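假郁金香也要好好摆：一束仿真花的打理和插放心得

我是真的喜欢郁金香！鲜花当然好，可是它在瓶子里几天就垮了，花瓣掉一桌子，我又住在顶楼，夏天屋里热得像蒸笼。去年十二月我终于下决心买了一大把仿真的，从那以后就一发不可收拾，客厅、厨房、走廊尽头都有。朋友来了第一句话总是问在哪儿买的，第二句话就是：怎么你家的看着不假？

其实窍门都在手上，花不了几个钱。我把这一年多摸索出来的办法写在这里，想到哪儿写到哪儿。

先说拆包。仿真花寄来的时候都是压扁的，叶子贴着茎，花头歪向一边，千万别急着往瓶里插。找一张干净的大毛巾铺在桌上，一枝一枝放平，先用手把叶子从茎上轻轻掰开，再用两根手指从叶根往叶尖捋，捋的时候稍微带一点弧度。郁金香的叶子宽，尖头往外翻一点才有精神。要是有压死的折痕，用吹风机低档热风，隔开一个手掌的距离吹10秒，趁软的时候用手按平，再换冷风定型。花瓣同样可以这么处理，不过一定要先拿一枝不起眼的试试，有些材质一热就缩。

花头的开合也能调。全部闭着太拘谨，全部张开又像快谢了。我喜欢挑几朵把外层花瓣往外拨一拨，做成小杯子的样子，其余的照旧合拢。有开有合，一下子就活了。

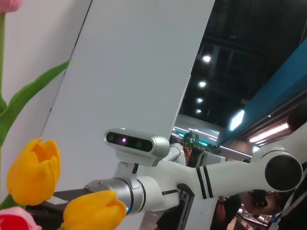
文：Marijke Verhoeven
家居收纳与花艺栏目撰稿人

黄色的郁金香我最偏爱！杯形的花瓣边缘有一点光泽，配着粉色的花苞，旁边再伸出一片又宽又尖的绿叶，放在浅色的墙前面特别提气。白墙、米白墙都好，颜色一下子就跳出来了。墙面如果本身有花纹，我就只留一种颜色，黄的归黄的，粉的归粉的。

接着说高矮。新手最容易犯的毛病是把所有花插得一样齐，像一排牙刷。花茎里面一般有铁丝，弯一弯就能改长度：把底下5厘米往回折，塞进瓶里谁也看不见。不到万不得已别剪，剪短了就接不回去，我已经后悔过好几次了。真要剪，请用钢丝钳，别拿厨房剪刀，我那把好剪刀就是这么崩了口的（心疼）。

花头的方向也要错开。有的朝上，有的朝右边歪一点，有一两枝干脆垂到瓶口外面。真郁金香插在水里还会继续长，会朝着光弯过去，所以花茎带点弧度才对味。弯的时候两只手分开握，慢慢推，别在一个点上使劲，不然会弯出一个硬角，怎么看怎么别扭。

瓶子我推荐不透明的。透明玻璃瓶里没有水，光秃秃几根杆子戳着，马上露馅。非要用玻璃瓶的话，可以在里面装些小石子，装到能遮住弯折的地方为止。瓶口宽的容易散，我的土办法是用透明胶带在瓶口拉一个井字格，一格插两三枝，稳稳当当，外面有叶子盖着，完全看不出来。轻的瓶子底下垫一把干米或者沙子，猫跳上来也不那么容易倒。

然后是灰尘，这才是仿真花最大的敌人！再漂亮的花，蒙上一层灰就全完了。我的做法分平时和大扫除两种。

平时：准备一把软毛的旧化妆刷，擦桌子的时候顺手从花心往外扫几下。杯口朝上的花最会积灰，花心里面要多扫两下。叶子用微湿的超细纤维布，一手托着背面，一手擦正面。

大扫除：脸盆里放温水，滴两滴洗洁精，捏着花茎把花头倒过来，在水里轻轻晃，别搓。晃完换清水再过一遍，甩一甩，头朝下挂在晾衣架上阴干。铁丝那一头尽量别泡水，会生锈，锈水顺着流下来把花瓣染黄了很难弄掉。布料做的花先在背面沾点水试试掉不掉色，尤其是粉红和大红的。

厨房里的花要另外说。油烟沾上去再加灰，就成了一层黏糊糊的东西，光掸是掸不掉的。我会在温水里加一小勺小苏打，泡几分钟再晃洗。最好一开始就离灶台远一点，放在窗台或者餐桌那一头。

窗台又有窗台的麻烦：晒。仿真花晒久了会褪色，黄的发白，粉的发灰。我现在是客厅和窗台的两瓶轮流换位置，每次换床单的时候顺便对调一下，很好记。瓶子本身也转半圈，两边晒得匀一些。

收起来的时候也有讲究。换季不想摆了，别往塑料袋里一塞了事。用旧报纸或者薄纸巾把每个花头松松地包一下，平放在长盒子里，重的在下，轻的在上，盒盖上写清楚颜色。装长筒靴的鞋盒特别好用，长度刚刚好！里面放一小包干燥剂，第二年拿出来捋一捋叶子就能上桌。

最后回答两个读者来信里的问题。

Gladys Koech 问能不能和真花混着插。能，而且效果好极了！真的尤加利枝配仿真郁金香，别人根本想不到去怀疑。只是瓶里有水，铁丝那端要先用防水胶带缠紧，或者套一截吸管，底下用热熔胶封口，晾透再下水。

Leilani Kincaid 问花头老是掉怎么办。郁金香的花头多半是插在茎上的一个小塑料帽，拔下来，在茎尖点一滴白胶再按回去，倒着放一晚上。别用瞬间胶，它干了会泛一层白雾，绿色的茎上尤其显眼。

下回我想写写怎么给仿真绿植换盆，家里那棵龟背竹已经歪了很久，正好拿它开刀。

2019年3月9日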